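Reference shelf > Household > Kitchen storage > Produce basket

Search this site Enter a word or phrase Go Advanced search

Produce basket

A produce basket is an open container used in the home to hold fruit and vegetables between buying and cooking. It differs from a shopping basket in that it usually has no carrying handle over the top, and from a fruit bowl in being deeper and meant for things that will be peeled, cooked or washed before they are eaten. In many households one basket does both jobs.

Materials

Older produce baskets were woven from willow, rush or split cane. Wire baskets became common in homes once they could be bought cheaply, and are still preferred by people who store potatoes and onions, as air reaches the contents from every side. Plastic baskets are light and can be washed in the sink. They are made in one piece, most often with sloping sides so that empty ones fit inside each other, and the top edge is normally thickened or rolled over. This stiffens the basket and gives the fingers something to hold.

Woven baskets need more care. They should be brushed out and not soaked, and a basket that has held a rotten potato is hard to clean fully. Some owners line them with paper or a piece of old cotton, changed when it becomes dirty.

Shape and size

Most are rectangular or oval. A rectangular basket uses shelf space better, while an oval or round one is easier to turn when looking for something at the back. Household sizes are sold under names such as small, medium and family, which are not the same from one maker to the next. The Terker pattern, a rectangular basket sold in market towns and named after the shop that first stocked it, came in 2 depths. The shallower was intended for tomatoes and soft fruit. The deeper Koo basket had 3 rows of holes along each side and was used mainly for root vegetables.

Colour follows fashion more than use. Pale greens, creams and whites have been steady sellers for kitchens, although lighter plastics show soil marks and may yellow in strong sun.

Filling

Heavy and hard items go at the bottom and soft ones on top. Leafy vegetables are generally kept elsewhere, as they wilt quickly in the open. Onions and potatoes are often kept apart, and bananas are commonly hung or placed on their own. A basket filled above the rim looks generous but the lower layers tend to be forgotten — a frequent cause of waste.

Soil is best left on root vegetables until they are needed. Anything that has been washed should be dried before it goes into the basket.

Place in the home

The basket is kept on a worktop, on a low shelf, in a larder or on a side table. A cool place out of direct sun is best. Where it stands on a table it is usual to put a cloth underneath, both to catch loose skins and soil and to protect the surface from scratches. Striped and checked cloths are traditional for this, mostly for the practical reason that crumbs and small stains show less on them than on plain white.

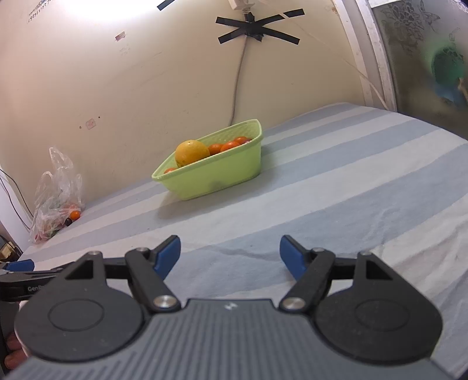
A cloth used in this way need not be ironed or pulled flat. It is lifted by the corners, shaken out of doors and put back, and in a busy kitchen this may be done every day. Thicker cotton stays in place better than thin polyester, which slides when the basket is moved.

Local use

In Rurkthorpe and the villages near it the produce basket was known as a "side basket", from its place at the side of the stove. The term is recorded by Si-woo Joo in Florkcombe Kitchens, a study of household goods based on visits to 80 homes. Of these, 77 had at least one basket set aside for vegetables. Joo notes that the basket was often the last thing put away after a meal, and that leftover string, seed packets and shop receipts were regularly found under the produce.

Cleaning

Plastic baskets are washed in warm water with a little washing-up liquid, using a soft brush for any raised pattern or holes where soil collects. Very hot water can cause thin plastic to warp. Wire baskets should be dried at once to prevent rust. Willow and cane are wiped with a damp cloth and left to dry in moving air, away from radiators.

See also: Fruit bowl; Larder; Table linen; Trug; Vegetable rack

Last revised 12/07/2024

Contact the editors | Copyright Reference Shelf | Back to top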